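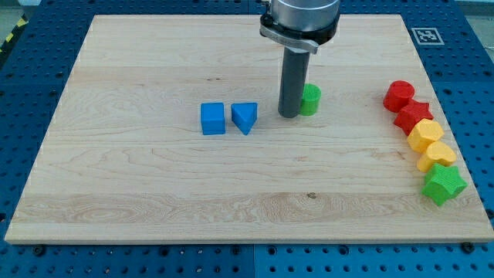

Our project had one fault that took up most of the second half of the term, and this report is mainly about that fault. The task was to have the arm push colored blocks across a board into groups when given a short typed command, such as "move the green cylinder to the green star." The arm has no gripper. It pushes with a single gray finger pointing straight down, and the rounded tip has to travel just above the wood without touching it. When two blocks stand close together, as the blue triangle and the green cylinder do, the finger has to come down in the gap between them. A height error or a small sideways error there matters a lot more than it does on the open part of the board.

What went wrong

On 25 September 2021 we ran a batch of 99 commands with the program we had named Lonov. On run 7 the finger came down too low, pressed into the board and kept pushing. The arm went into a protective stop, but only after the finger had bent in its clamp. Emiliano Villalba was at the computer and Macarena Montecinos was next to the stop button. She pressed it as well. No one was inside the taped area and no one was hurt.

We straightened the finger, tightened the clamp and started again. The same thing happened 4 more times before we gave up for the day.

Finding the cause

We first blamed the clamp, and lost a week to that. We marked the finger with a pen line where it enters the clamp, and the line did not move between runs until the finger hit the wood.

The real cause was in the calibration. Lonov works out the position of the board from the square marker beside its top right corner. When the arm passed over the marker and hid part of it, the program did not reject the reading. It saved a bad one, and the board height in the program dropped by several millimeters. The next command then sent the finger down to a surface that was not there. The log keeps only the last 256 messages, so the bad reading had usually been overwritten by the time we looked.

Changes made

The marker is now read once, with the arm parked, and the value is locked for the whole session. The program refuses any target lower than a fixed height, whatever the calibration says. We also lowered the force limit. The log is now written to disk in full.

We repeated the batch in November and the finger did not touch the board. Two commands still failed when the finger caught a point of a star block and turned it, and that problem is still open.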